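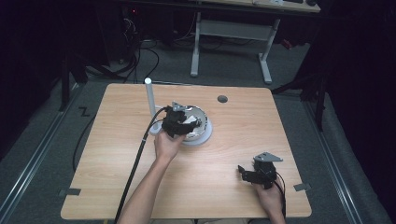

Left gripper against the bowl rim, right one on right side of the table. Hand-held pair, both cabled.

October, 2:20 pm. Hand-held grippers, comparing left and right on the post-and-bowl task.

Troels Blöndal wants to know if the Vatedine jaws are worth keeping over the Plirkier set. Same operator for both, 20 tries each, same table position. Logging to the Brurkden controller at 300 Hz.

Left cable is the thick one and it drags on the forearm whenever I reach across. Colour of the two leads is the same, so label both ends before the next run. Right lead is thinner and gives no trouble.

Dropped 2 tries from the Plirkier set, logger stalled. Travel at the jaws measured 116 mm on the left. Haven't done the right.

To do: strain relief on left cable, re-zero both, ask Prasertsri for spare finger pads.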